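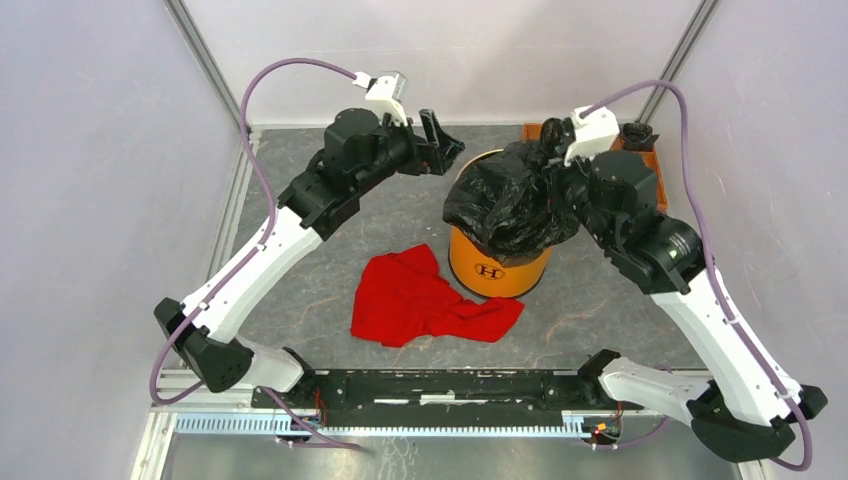
Bags, Buckets and a Lot of Replanning: the Skeltum gallery

August 2, 2018

I keep promising people a proper gallery for Skeltum and I keep putting up one photo and then wandering off to fix a bug. So today you get one photo and a good long natter to go with it. Skeltum is our planner for two-armed manipulation, and I've been writing it with Araba Abubakari and Ha-rang Ha for most of the year. Araba does perception, Ha-rang does the low-level control, and I do the bit in the middle that gets blamed by both sides.

Bag and bucket

An orange bucket with a black plastic bag draped over most of the opening, and a red cloth on the surface next to it. I love this task! Rigid things are fairly well behaved in simulation, but a bag is all folds and shine, and every fold is a fresh chance for the planner to pick somewhere silly to grab.

The left gripper

Open, empty, and pointed at the bucket from just off its upper left. For bag tasks Skeltum generates a "ready" pose for each arm before it commits to a grasp, and I'm pretty fond of how those have been coming out lately. The old version used to tuck the elbow in so tightly that the next move always started with an awkward little shuffle. Kwabena Abugri rewrote the cost term for that in an afternoon and I'm still a bit jealous.

The right gripper

Good luck finding it! Black gripper, black bag, and the wrist right over the top of both. Depth cameras hate glossy black plastic at the best of times, and our segmentation used to decide the fingers were part of the bag, then helpfully plan a grasp on them. We now mask the arms using the joint angles before anything else touches the image, so the model never gets a vote on what's robot and what isn't. It costs us 11 milliseconds a cycle and I'd happily pay double.

The purple cables

One per arm, running from the wrist mount back along the long white link, with a nice big loop down past the elbow. I mention them here for the software reason: the planner treats each one as a fat, springy tube that gets a say in which way the wrist is allowed to turn. Before we added that, it would happily find a lovely short path that wound the wrist the wrong way round. The tube model is crude (Ha-rang calls it the pool noodle) but it's cheap to check and it has settled a lot of arguments.

The red cloth

My favourite colour for a cloth, because thresholding on it is so easy that I can test everything downstream while Araba retrains the real model. The creases and the one corner poking up are what we care about. Skeltum ranks raised corners first as grasp candidates, then bunched edges, then flat areas as a last resort. If you're playing with the config, the weight you want is called corner_bias. Leave it under 80 or it'll ignore everything else on the table.

The orange tray

Over in the far right corner, mostly behind the right arm, with a crumpled black something in the back of it. Orange tray and orange bucket is a mean combination for anything that leans on colour, so the tracker keeps an object's last known outline and only lets it go after two clear views with nothing there. That was Cecilia Darko's idea, and it replaced 200-odd lines of my own code that I don't miss at all.

What's next

The next release is planned for October. The big change is that both arms will share one timeline, so a slow grasp on one side can stretch the other side's motion and you won't get that stop-and-wait thing any more. Gifty Mahama is also tidying up the log viewer, which will finally let you scrub through a plan and see which candidates got thrown out and why. I've been using her branch all week and it's already caught a sign error I'd been walking past since autumn.

If you've got a bag task that makes Skeltum do something daft, please send me the log along with the config file. I'll add more photos to this page as I get round to it.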